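Handout for Unit 6: How Many Fish Are in the Pond?
Mark and recapture, worked slowly
Kimutai Odera
Revised 30 Jul 2023

Several of you stayed after class to say that the population estimate went by too quickly, and I think you were right, so I have written the whole thing out at the pace I should have used the first time. Bring this with you when we meet again, along with a calculator you trust and a pencil (pens and wet field sheets do not get along, and you may as well get in the habit now).

The setting
We are going to use the Nalten side channel for everything in this handout. If you missed the field day, it is the long, slow arm of water on the left bank, below the old Buvier weir, with the willows hanging over it and that awful soft mud at the upstream end. In late summer the top of the channel closes off and the fish inside stay inside until the river comes up again, usually in November. For our purposes it is a pond, and a pond is a kind place to learn this method.

The fish we care about are young chub, caught with a beach seine. You pull the net in an arc, bring both ends to the bank, and gather everything into the bag as gently as you can. I do want to say a word about gently. A fish that has been squeezed or left in a warm bucket may swim off looking fine and then die overnight where you will never see it, and a dead marked fish does real damage to your arithmetic as well as to the fish.

The idea
Suppose you catch some fish, put a small mark on each one, and let them all go. You give them time to mix back in with the rest. Then you come back and catch a second batch. Some of that second batch will carry your mark. If the marked fish have spread themselves evenly through the channel, the share of marked fish in your second catch ought to be close to the share of marked fish in the whole channel. You know how many you marked. You know how many you caught the second time, and how many of those were marked. The only thing missing is the total, and you can solve for it.

We use these letters, which are the usual ones, so you will meet them again in your reading:

M is the number of fish marked and released on the first visit.
C is the number of fish caught on the second visit.
R is the number of fish in the second catch that carry a mark.
N is the number we are after.

The simple form is N = M × C ÷ R. People call it the Lincoln-Petersen estimate.

Working it through
On our first visit M was 168. On the second, we had C = 500 and R = 15. So:

N = 168 × 500 ÷ 15
N = 84,000 ÷ 15
N = 5,600 chub

Please write the middle line when you do this for homework! I can give part credit for a slip in the division if I can see where you were headed, and I would much rather give it than not.

There is a small correction to make. When R is low, the simple form tends to come out too high, and fifteen is low enough to matter. The Chapman version adds one to each of the three counts and then takes one away at the end:

N = (M + 1) × (C + 1) ÷ (R + 1) − 1
N = 169 × 501 ÷ 16 − 1
N = 84,669 ÷ 16 − 1
N = 5,291, to the nearest fish

You can see that the two answers differ by a few hundred. Report the Chapman figure, and say in your write-up that you used it.

What we are taking for granted
This is the part I hurried, and it is the part I care about most. The arithmetic takes a minute. Deciding whether you were entitled to do it takes a good deal longer.

First, the channel has to be closed. No fish come in, none leave, none hatch and none die between visits. Our gap was short and the top end was shut, so we are in fairly good shape, although Idun Løken (who teaches the hydrology half of this course, and whose notes you should also read) has pointed out that a heavy rain upstream can open the channel for a few hours. Check the gauge record before you say "closed."

Second, every fish has to have the same chance of being caught. This is hardly ever quite true. Small fish slip through the mesh, and big ones go around the end of the net while you are untangling it from a branch. Some species also become shy of nets after the first time. If marked fish avoid the net, R comes out too small and your estimate comes out too large. Work that through on paper once — it is worth being sure which way the error runs.

Third, the marks have to stay on and be noticed. Say that we learn six of the marks were lost soon after release. Then only 162 marked fish were really out there, and the simple form gives 162 × 500 ÷ 15, or 5,400. That is two hundred fish fewer, from a handful of missing marks. Missed marks work the same way: a tired person sorting fish in poor light can pass over one quite easily, so we trade places at the sorting table.

Fourth, the marked fish need time to mix. We released ours in several places along the bank for this reason, and I would do the same anywhere that is long and narrow. If you let them all go at the landing and then seine at the landing the next morning, you will catch your own friends again and believe the channel is nearly empty.
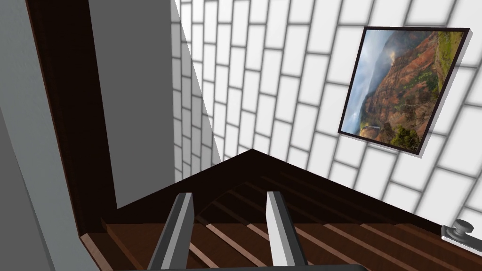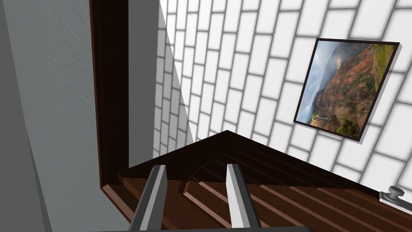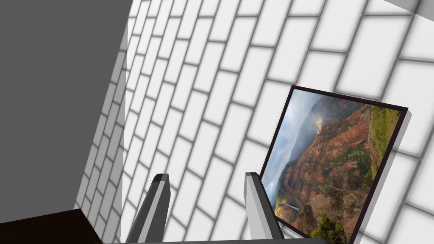
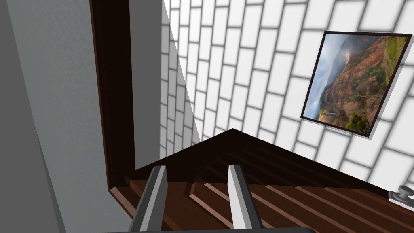
Practice problems
Do these before we meet. Work together if you like, but write up your own.

1. Using the Nalten counts, suppose R had been 30, with M and C unchanged. Find N both ways. Is the gap between the two answers wider or narrower than before?

2. A group at Owino Pond marks their fish in the morning and recaptures that same afternoon, all from one spot. Which of the four assumptions worries you, and would you expect their estimate to be too high or too low?

3. In the Drimik reach the river runs open at both ends all year. Explain in a short paragraph why I would not use this method there without some kind of block net, and what would go wrong with the answer if marked fish kept drifting out.

4. Go back to the lost marks. Redo the calculation with the Chapman form, using 162 for M, and show your middle line.

Reading for next time is the section on repeated sampling, where you mark on every visit and keep a running total. The tables look frightening at first. Copy the first one out by hand, row by row, and bring me whichever row stops making sense.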